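Rarunholm arm

The Rarunholm arm is a tabletop robot arm and hand assembled in a shared workshop in Bestholm by Sajib Kanagaratnam and other members of the workshop. It was intended to pick up groceries. It is known locally for the amount of time it has spent near groceries without picking them up, a reputation its builders consider unfair and have done little to correct.

Background

The Bestholm workshop occupies a former upholstery store and is mainly used for bicycle repair and furniture. Robotics arrived in November, when Kanagaratnam brought in a secondhand arm bought from a packaging firm that was clearing its stockroom. The seller's listing described the arm as "complete." It came without a controller, a power supply or a hand.

The name comes from Rarunholm, the street where the arm was collected. An early proposal to call it Falcão was dropped after the first week of motion tests, during which the arm moved at a speed no falcon would recognize. Falcão was later reused as the name of the control software, where speed is harder for visitors to judge.

Construction

The arm is used largely as it was bought. Most of the work went into the wrist, the wiring and the hand. The hand is a humanoid type with a white-shelled back and black articulated fingers, and it was bought as a kit that promised assembly in a weekend. The workshop log shows the first finger finished on a Tuesday, which was not the Tuesday after the weekend in question.

The original power supply was replaced twice. The first replacement was too weak to lift the arm, and the second was strong enough to lift the arm and the table it was clamped to. A third unit, taken from a dead laser cutter, remains in service. Its fan is the loudest part of the project and has its own page in the log.

Software

Falcão consists of 4,000 lines of code, a good share of them comments. It began as a fork of Ivedeo, a hobby motion planner whose own documentation advises against using it for arms. Kanagaratnam has described this advice as "mostly about other people's arms."

The software stores poses by name. Early names were descriptive, such as "rest" and "reach left." Later ones, including "rest but really" and "reach left 2 new," reflect the conditions under which they were saved. A cleanup of the pose list has been planned for some time. Running the wrong version of "rest" remains the most common cause of an emergency stop, followed by sleeves.

Table trials

Trials take place on a cloth-covered table. The cloth was added to quiet the sound of dropped objects and has been credited with improving morale. Bottles, tubs and snack packaging serve as test items. Crumpled bags are considered the hardest case, having no agreed shape, and members are discouraged from eating the test items while a trial is running. This rule is enforced unevenly.

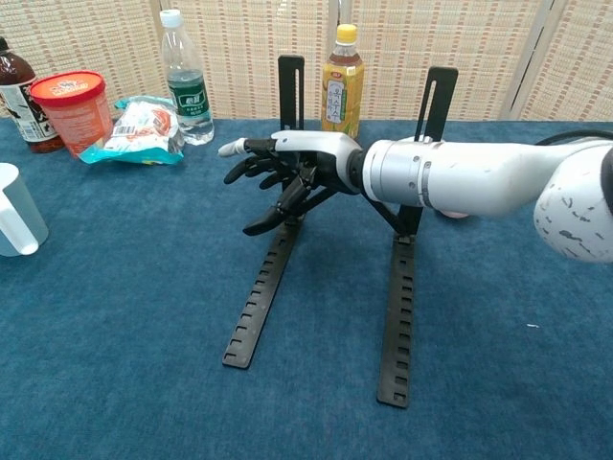
The hand above a black adjustable stand, with bottles, a lidded tub and a snack bag along the back of the table.

Stands and risers form a separate category of trial. Arms of this kind tend to be tested in open space, and the Bestholm members wanted to know how theirs would behave with upright posts in its neighborhood. A collision counts as a failure. So does stopping well short of everything, a tactic Falcão discovered early and had to be talked out of with a change to the scoring.

The best recorded session consisted of 40 attempts at moving a single bottle from one side of the table to the other. The log lists the result as "encouraging" and gives no further figures.

Reception

Opinion within the workshop is divided. The bicycle group has objected to the fan and to the loss of the good table. The furniture group has been more supportive, having asked whether the arm could hold a chair leg steady during gluing. It could, for 3 minutes, after which it returned to "rest but really" and took the chair leg with it.

See also

Falcão (software)
Ivedeo
Bestholm shared workshop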